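Ticket 2732
Subject: Zip on the green pouch sticks at the corner, pouch does not close
Product: Plekudine zip pouch, medium, pale green
Customer: Vasanthi Karunaratne
Handled by: Bernadette Leblanc, Sukotton customer care
Opened: November 24, 2023
Status: Closed

Vasanthi Karunaratne wrote:

Good morning,

I have bought from you two pouches of the Plekudine series, one green and one grey. The grey one is good and I have no complaint about it. The green one has a problem with the zip and I would like to ask for your advice before I send it back, because I use it every day and I would prefer to repair it if this is possible.

The problem is as follows. When I pull the zip to close it, it goes well for the first part, and then it stops a little before the corner. If I pull harder, it passes the corner, but behind it the teeth open again. I can then see a gap, as long as my thumb. When I pull the zip back to the beginning, the gap disappears, and the next time it is the same. It happens when the pouch is full and also when there is nothing in it.

I keep in it the small cables for my keyboard and mouse, and sometimes a snack when I travel. I have not washed it in the machine. I wiped it one time with a damp cloth.

What I have tried until now:
Pulling slowly, with the other hand holding the border. It is a little better, but the gap comes back.
Rubbing the teeth with a candle. No difference.
Turning the pouch inside out to look for a loose thread. I did not find any, but the silver lining did not like it and has now some creases.

I attach a photo.

With kind regards,
Vasanthi Karunaratne

Bernadette Leblanc replied:

Dear Ms Karunaratne,

Thank you for the clear message. A gap which opens behind the slider has usually one of two causes. Either the slider has become a little too wide and does not press the teeth together, or the border is pulled out of its shape, so that the two rows of teeth arrive at the slider at different heights. The first can be repaired at home in a few minutes. The second also, but it takes a night.

May I ask you to make this small test? Empty the pouch and lay it flat on a table, with the clear side up. Smooth the border with your fingers from the middle to the corners. Then let the handle lie loose, do not hold the pouch by it, and close the zip. Please write to me where exactly the gap begins.

Please do not use the candle again for the moment. Wax collects dust, and after some weeks the zip becomes slower than before.

Best regards,
Bernadette Leblanc

Vasanthi Karunaratne wrote:

Dear Ms Leblanc,

I made the test three times. With the pouch flat and the border smooth, the zip closes until the corner and the gap is much smaller, only a few teeth. When I lift the pouch by the handle and then close it — this is how I normally do it, I must admit — the gap is long again.

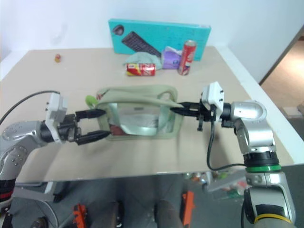 I also compared it with the grey one. On the grey pouch the border is stiff and stays straight when I lift it. On the green one it is softer and bends to the inside near the corner. I do not know if this is a fault or if it is only from use. I have carried it by the handle since February, often with a heavy charger inside.

Is it now the first cause or the second?

Vasanthi Karunaratne

Bernadette Leblanc replied:

Dear Ms Karunaratne,

From your answer I think it is mainly the second, with perhaps a little of the first. The charger has probably stretched the border where the handle is sewn. I propose that you do the following, in this order.

1. Remove the wax. Take an old toothbrush, warm water and one drop of washing-up liquid, and brush along the teeth, not across them. Wipe with a clean cloth and let it dry with the zip open.

2. Close the zip as far as it goes without force. Lay the pouch flat between two tea towels, with the border straight and the handle outside the towels.

3. Put heavy books on it and leave it until the next morning. Please do not use an iron. The clear plastic becomes cloudy already from moderate heat, and this cannot be repaired.

4. In the morning, open and close the zip ten times, with the pouch still flat.

5. If there is still a gap, take small flat pliers and press the slider very lightly, first on one side and then on the other side. Press, test, and only then press again. If you press too much, the slider will not move any more and we must replace it.

The creases in the lining are not a problem for the use. They become weaker but they do not disappear fully.

Best regards,
Bernadette Leblanc

Vasanthi Karunaratne wrote:

Dear Ms Leblanc,

I have done steps 1 to 4. There was more wax than I thought, the water was quite grey. After the night under the books the border was nearly straight, and the zip closed nine times out of ten. At the tenth time the gap came back, so I continued with step 5. I had no flat pliers, and borrowed a pair with rough teeth, and put a piece of cloth between. Two light presses on each side.

It now closes also when I hold the pouch in the air. It is a bit harder to start from the corner than on the grey one, but I can live with this.

One last question: if it becomes wide again, can I buy only the slider?

Kind regards,
Vasanthi

Bernadette Leblanc replied:

Dear Ms Karunaratne,

I am very happy to read this. Yes, the slider is available alone, as spare part 129 in our Bendska repair set, and it comes with a small end stop and a drawing. You need to open two stitches at the end of the zip and sew them again afterwards. If you prefer not to sew, the Popescu workshop does this repair for us, and you would pay only the postage.

For the charger I would use the grey pouch from now on, or carry the green one from below.

I close the ticket. If you answer to this message within 30 days, it opens again automatically and comes to me.

Best regards,
Bernadette Leblanc

Internal note (B. Leblanc): Cause: border stretched at the handle, slider slightly wide, wax on teeth. Solved by customer at home. No replacement sent. Please add "do not use candle" to the zip care page, the present text only says "do not use oil".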